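Riding the Long Way to Work in Flolenholm

She meets me at the bakery on the Furnival side of the bridge, a little out of breath and apologizing for the flour on her sleeve, which she got from leaning over the counter to pick the biggest cinnamon roll. She has been riding a bicycle to her job at the Dotden library for 2 years now, and she is the sort of person who will tell you all about it if you pour her a second cup of coffee. I poured her a second cup.

"I was the worst cyclist you ever met," she says, laughing. "I hadn't been on a bike in ages, and I bought one at a yard sale in June and wheeled it home. I walked it! The whole way! I was too scared of the hill."

The hill is the one everybody in Flolenholm knows, the steep bit past the old feed store. These days she goes up it in low gear, and if her knees complain she gets off and pushes. "The bus used to come by and I'd feel silly. Now I wave at it."

She turned 71 this winter, and her daughter had hoped she might take that as a hint to slow down. What she did was join the Ullance Riders, a club that goes out on Sunday mornings and seems to spend as much time over pancakes as it does on the road. Last year she rode 268 miles with them, all of it written down in a green notebook that she pulls out of her bag to show me, along with a pump, a banana and a spare pair of socks.

I ask what she would tell someone who is thinking of starting. She chews for a while before answering.

"Go out early, when it's quiet, and don't buy the fancy shorts," she says. "Get good lights. And get a helmet that fits you — take your time in the store, shake your head around, let people stare. My first one was my son's old one and it slid down over my eyes at every bump."

We talk on about herons, and potholes, and the smell of the river after rain, until she looks at the clock and yelps. The library opens at ten, and she still has the hill to do.

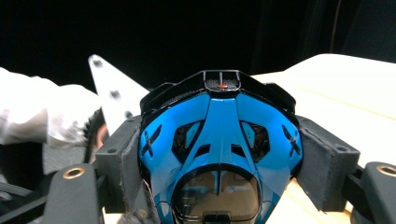 A blue helmet with a black front edge and a small red light.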